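News > Community > Press Releases

Wodberg Toy Library to Reopen in May With Longer Hours and Room to Play

3 comments | 11 shares

WODBERG – After a long winter of packing, painting and more cups of coffee than anyone cares to remember, the Wodberg Toy Library is delighted to announce that it will reopen its doors in May at its new home on Morsy Street, just a short stroll from the old one.

Families who belong to the library can borrow toys, puzzles and games in much the same way they would borrow books, and bring them back when the children are ready for something new. The collection has grown to 1,471 items over the years, nearly all of it donated by neighbors whose own kids have grown up and moved along.

"We had parents waiting on the stairs with strollers in the old place, and they were so patient with us," said Hyun-seo Ahn, director of the library. "Now there's a proper room where little ones can sit down and try things out before they go home – and somewhere for the grown-ups to sit too, which I'm told is the part people are most excited about!"

The new space will be open five afternoons a week and on Saturday mornings. Members may take home up to five items at a time, and grandparents and babysitters are welcome to borrow on a family's card.

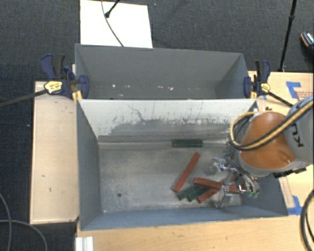 Building blocks remain the most requested item on the shelves, and the library would be very glad of more, along with wooden train track and board games that still have all their pieces. Donations can be dropped off at the Morsy Street door any Saturday before 11 a.m.

Existing cards will carry over, so there is no need to sign up again.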